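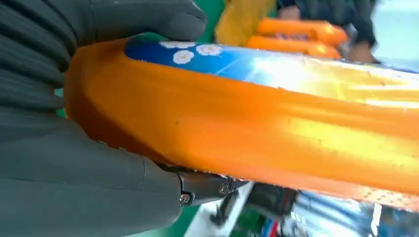

*Orange plastic, dark grey hand. Two small screws on the bracket underneath.*

# Brakes and servicing: questions we keep getting

Last updated Oct 29, 2019. Covers the Etberg van, both wheelbases. If yours is the older Travby chassis some of this won't apply, see the bottom.

**My brake pedal feels soft. Is it the fluid?**

Could be. Check the level first, cold engine, level ground. Between MIN and MAX is fine. Low level usually means worn pads, so look at those before you top up. Soft pedal with a good level = air in the system, or a hose going. Don't drive it. Ring us.

**How often should the fluid be changed?**

Every 2 years whatever the mileage. It takes in water just sitting there. We do ours in February when the workshop is quiet, you get a quicker slot then.

**Can I mix DOT 4 and DOT 5.1?**

Yes. Not DOT 5 though. Different stuff, silicone, never goes in these vans. Read the bottle twice.

**Squealing when I reverse, fine going forwards?**

Normally the rear pads moving in the carrier. Clean the slides, bit of brake grease on the backs (backs only!!), refit. Still there after a week, bring it in. Grinding is a different matter, stop using it.

**What's the part number for the rear pads?**

- Up to chassis 3,181: old pad, square ears
- 3,182 to 3,639: newer pad, rounded ears
- After 3,639: same newer pad but the wear sensor is on the other side

Chassis number is on the plate inside the passenger door. Please have it ready when you ring, we can't look it up from the reg. Part numbers are on the Tzanetos price list at the counter and we'll read them out over the phone.

**Are Tzanetos pads ok or do I need the originals?**

They're what we fit. Slightly more dust on the wheels. Warranty isn't affected so long as you keep the reciept.

**Do discs have to be changed in pairs?**

Yes. Both sides of the same axle, pads as well. We won't do just the one, please don't ask the lads on the desk.

**Handbrake comes up too high.**

Adjust at the rear first, not at the lever. Back wheels off the ground, lever fully down, take up the slack at each side till it just drags, then back off until the wheel spins free. Only then touch the cable nut. Doing it the other way round hides the problem and you'll be back.

**I had new pads fitted and it stops worse than before??**

They need bedding in. Take it easy for the first few days, gentle stops, no dragging the brakes down Prercombe hill. If it pulls to one side that's not bedding in, book it back in and we'll look at it free.

**The brake light on the dash flickers on bends.**

Fluid level near MIN and sloshing about. See first question.

**How long does a brake service take?**

Half a day for pads. Full day if it's discs aswell. Drop off before nine if you can, keys through the door is fine, write the chassis number on the envelope.

**Do you keep the old parts?**

Until you collect. After that they go in the scrap. Ask at drop off if you want them.

**I've got a Travby chassis, what's different?**

Drums at the back, not discs, so ignore the rear pad bits. Fluid is the same. Shoes are order only, allow a week. Prercombe branch sometimes has a set on the shelf, try them first on extension 366.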